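The ferry to Urkbridge left at 7, and Yoga Pattinasarany was on it with one boot unlaced and a grin she couldn't put away. Eight years of waiting for Tully to write back, and there it was in her coat pocket, a whole letter!

*Come for the October tide,* it said. *Bring the big pot.*

She had brought the big pot. It sat on the bench beside her like a fellow passenger, and the boy selling tea asked if it needed a cup too. 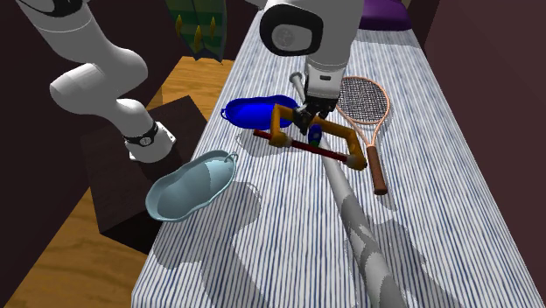 ## The Far Side

Tully was on the dock, waving both arms, grayer and louder than ever.

"You brought it!"

"You said to!"

They climbed the hill to Trendell, talking over each other the whole way - the roof, the goats, the awful winter, the song neither of them could finish. Forty people were already in the yard, and somebody had a fire going under an iron hook that was plainly meant for the pot.

"What are we making?" Yoga asked.

"Jukerar," said Tully. "Your grandmother's."

Yoga laughed so hard she had to sit down on the wall. She had never once made it right. She rolled up her sleeves anyway, and a girl with flour on her chin handed her an onion, and then another, and the tide came up loud and wonderful below the hill.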